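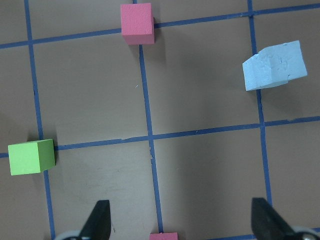
Dark blue tape on a brown tabletop makes a good sorting grid.

2020-12-16
By Amancay Insaurralde

How to Sort a Big Jar of Old Buttons

If you sew, or if anyone in your family ever sewed, sooner or later somebody hands you a jar of buttons. Mine came from my great-aunt in November, and it wasn't so much a jar as a pickle crock with a dinner plate for a lid. I kept it by the back door for a week and walked around it. Then one rainy evening I tipped the whole thing out onto a bedsheet and got started, and I had such a nice time that I've done two more for friends since then (hello, Fidel!).

My crock held 1,196 buttons, not counting the hooks, the snaps, a thimble and one baby tooth. You may have fewer. The method works the same for a coffee can as it does for a crock, it just goes faster.

What you need

A big flat table you can give up for a few evenings. Painter's tape or any tape that peels off cleanly. A bedsheet or towel, light colored if you can. A muffin tin or two. Needle and strong thread. Little bags or small jars. A soft toothbrush, a bowl, and some dish soap. A magnet, the kind off the refrigerator is fine. A good lamp, and I do mean good, because navy and black are the same color after supper.

Before you begin

Spread the sheet on the floor or the bed and pour the buttons out there first. Don't pour them on the table, they roll. Run your hands through the pile and pull out anything that isn't a button. There will be pins in there, and probably needles too, so go slowly and use the magnet before you use your fingers. I was in a hurry and I have the bandage to prove it.

While you're at it, pull out anything that looks rusty, sticky or crumbly and put it in a dish by itself. Some very old plastics break down over the years and you'll sometimes notice a sharp, vinegary smell when they do. Those shouldn't go back in a closed jar with the good ones.

Lay out the table

Run your strips of tape up and down the table first, then across, so you end up with boxes. They don't have to be even and they don't have to be straight. I wasted half an hour with a yardstick the first time and the buttons did not care one bit. What matters is that the boxes are big enough to hold a spread-out handful, so that you can see every button in there without digging.

Press the tape down well with your thumbnail. If your table has a finish you're fond of, try a bit of tape on a corner overnight and see how it peels before you commit to the whole top.

You can write labels right on the tape if it's light enough to show the ink. Mine usually isn't, so I use scraps of index card. Don't bother to label anything until you've been going for ten minutes or so, though. You won't know what your boxes are until you've seen what you have.

The first sort: by color

Scoop up a mugful and carry it to the table. Sort by color and nothing else. White, off-white, black, brown, blue, red and pink, green, metal, and a box for everything you can't make up your mind about. Resist the urge to sort by size at the same time! I know it seems like a saving but you'll have forty little heaps and no place to rest your elbow.

White is always the biggest. It's shirts, of course, years and years of shirts. I had more than 600 white and off-white ones and finally had to move them into a cake pan.

Keep going, a mugful at a time, until the sheet is bare. This took me two evenings with the radio on. If you have a cat, shut the door. Ambrose is fourteen and can hardly be bothered to chase a moth, but he'll still put a paw through a pile of buttons and look you in the eye while he's doing it.

The second sort: by holes and shanks

Now take one color at a time and clear everything else off into bowls. Use your grid again. Two-hole buttons in one box, four-hole in the next, and shank buttons (the ones with a loop on the back) in another. Anything covered in fabric gets a box too.

This is also when you'll begin to see matches. Whenever you spot two alike, set them on the line between boxes and keep an eye out for the rest of the family. A full set for a shirt front is a real find, and even four alike will do for a child's cardigan.

Wash the ones that need it

Most buttons only want a dip in lukewarm water with a drop of dish soap and a gentle scrub with the toothbrush. Dry them right away on a towel. Please don't soak them, and keep water away from wood, leather, fabric-covered and painted ones altogether. Metal gets a dry cloth. For shell, which feels cool against your cheek and a little heavier than plastic, I use a barely damp cloth and leave it at that.

If you aren't sure what something is made of, wipe it dry and move along.

String your sets

Thread each set onto a loop of strong thread and tie it off with a bow, so you can open it up again later. My great-aunt used knots and I have said some things about those knots. Tie in a scrap of paper with the number of buttons if you'd like to know at a glance whether you have enough for the pattern you're planning. I ended up with 51 sets, counting a card of little anchors that was still stapled shut from the store.

The singles

This is where most folks get stuck. You'll have a great many buttons with no partner, and I had 251 that I couldn't see myself ever using. Keep the plain white and plain black ones in a jar near the sewing machine for repairs. Keep any that make you happy. As for the rest, ask your school's art teacher, or a quilting friend, or do what Fidel Escobar did and sew them around the hem of a plain curtain, which sounds dreadful and looks lovely.

Putting it all away

Clear jars are pretty, but direct sun fades some buttons, so keep them off the windowsill. I use flat screw-top tins from Grenarel, the little shop on Pellivwood Street, with one button glued to each lid so I know what's inside. Small bags in a shoebox work every bit as well. Tuck in a note saying whose buttons they were and when you got them. I wish there'd been one in mine.

Peel the tape off slowly, pulling it back low over itself instead of straight up. Any stickiness left behind should come off with a soapy cloth. Then check under the table before you vacuum. I found five down there, and one more in my slipper.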